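Laundry room at Pridholm switches to double-bagged linens

By Miroslava Ševčík
June

Residents of the Pridholm apartments who send their sheets and towels out with the building's shared laundry run will get them back in two bags from now on, a thin white one inside a light blue one. The change began at the start of the month and covers all 33 households signed up for the service.

The run is handled by Kováčik, a small laundry on the other side of the rail yard that has washed for the building for the past six years. Until this spring the clean linens came back in paper wrap tied with string. The paper tore on the stairs and soaked through when it rained, and residents on the upper floors had complained since winter about towels arriving with wet corners.

"We tried heavier paper first," said Flenora Kubát, who runs the packing table at Kováčik. "It cost more and it still tore. Then we tried one bag, and the corners of the folded sheets poked holes in it. With two, the outside one takes the rubbing."

Packing is done by hand in the back room of the laundry between 6 and 10 in the morning. The blue bag goes down first and is opened out, and the white one is set inside it. Folded items go in flat, heaviest at the bottom, with pillowcases and hand towels on top. The white bag is then pulled up by its rim, pressed to let the air out, and twisted shut before the blue one is tied over it.

Kubát said the pressing is the part new workers find hard. A bag with too much air in it takes up twice the room on the cart, and it tends to split when another bag lands on it. Pressed too hard, the sheets come out creased and have to be ironed again at home.

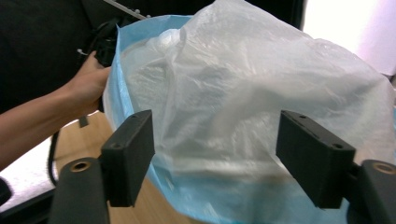
The blue layer also solves a sorting problem. Kováčik washes for two other buildings, and under the paper system the bundles were told apart only by a number written in marker. Packages for Pridholm went to the wrong address 20 times last year, by the laundry's own count. Blue is now used only for Pridholm. The other buildings have been given green and plain gray.

Each bag carries a paper tag with the apartment number and the number of pieces inside. The tag is tied to the neck of the outer bag. Residents are asked to check the pieces against the tag on the day the bag arrives and to report anything missing by the following evening. Reports go in the notebook on the shelf by the mailboxes or by phone to the laundry before noon.

The first full run under the new system took place early in the month. It came to 423 pieces, mostly sheets and bath towels, and filled both carts. Two households had pieces missing. One set of pillowcases was found in the dryer and sent over the next day, and a bath mat is still being looked for.

Not everyone is pleased with the switch. Several residents wrote in the notebook that they preferred paper, which they could put out with the recycling, and asked what they are meant to do with two plastic bags every two weeks. One entry suggested going back to cloth sacks, which the building used before Kováčik took over the work.

The laundry says it will take back both bags with the next load of dirty linens. Clean blue bags will be used again until they wear thin. The white ones are too light to be used for clean linens a second time, Kubát said, but the laundry will use them as liners in the lint bins. Residents who want to return bags should leave them folded on top of the dirty load, and should take the tags off.

Cloth sacks have been priced. Ondden, the supplier that sells Kováčik its bags and tags, quoted for heavy cotton sacks with a drawstring, one for each household and a spare set to cover wash days. The laundry would have to raise its charge to pay for them, and it has asked residents to say whether they would accept that. A sheet for answers is pinned above the notebook and will stay up until the end of the summer.

The charge for the service has not changed with the move to plastic. Households still pay by the piece, with nothing extra for pickup. Wool blankets and comforters are charged separately and are not bagged – they come back folded over a hanger with a dust cover, as before.

Pickup stays at 7:30 in the morning from the ground-floor laundry room, and clean bags are brought to the same place by 4 in the afternoon. The room is left unlocked until 8 in the evening. Bags still there after that are moved to the cupboard under the stairs, and the key can be had from the ground-floor office the next morning.

Residents are also asked not to open other people's bags while looking for their own. The white layer is thin enough that the contents show through a little, and on the first afternoon several blue bags had been untied by people who wanted a look inside. They were left that way, and one lost its tag. The apartment number is now written on both sides of the tag in larger figures.

Households that would like to join the run can put their name down in the notebook. There is room for a few more before the laundry would need to bring a third cart.

14 comments | 9 shares

Contact the newsletter desk | © Pridholm Residents' News | Back to top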